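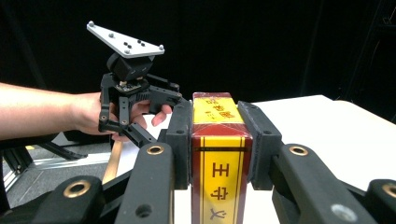 4.3 Recording a carton placement by hand

This section applies to the Lonow hand-held gripper used with Horeo Recorder. Complete the calibration in Section 3 before you start.

Required: one charged gripper, a narrow carton, and a slotted tray with upright dividers. The carton must fit between the finger pads with the gripper open.

1. Place the tray on a plain, light-colored table. Leave clear space on the side you will approach from.

2. Turn on the gripper and wait for the status field in Horeo Recorder to read READY.

3. Open the fingers fully, then close them fully. The width reading must return to zero. If it does not, repeat Section 3.2.

4. Select New Task and enter a task name of 24 characters or fewer.

5. Hold the gripper by the handle with the camera facing the work. Press Record.

6. Bring the pads to the two narrow sides of the carton and close them until the carton is held. Stop squeezing at that point — more force bends the pads and gives a false width value.

7. Lift the carton, move it over the target slot and lower it at a steady speed. Keep the pads in the camera's view at all times.

8. Open the fingers, back straight out and press Stop.

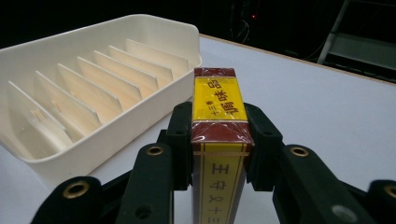
How many recordings does one task need?

Record 56 takes for a single carton size and a single tray. Add 30 takes for each further carton size.

Note: Vary the starting position of the carton and the angle of the tray between takes. Keep the table height and the lighting the same within a session.

Note: A take longer than 1590 samples is split into two files. Discard both and record again at a faster pace.

CAUTION: Keep fingers, sleeves and cables away from the linkage arms while the gripper is closing. The pivots can pinch.

CAUTION: Do not let two grippers touch while either one is recording. Contact shifts the pose estimate, and the error stays in the file.

9. Open the Review tab and play each take. Delete any take in which the carton slips, hits a divider or leaves the view.

10. Select Export and choose the Waron arm profile. For the older Maruyama controller, select Legacy Format first — this setting cannot be changed after export.

If the export stops with a timing error, see Section 7.1.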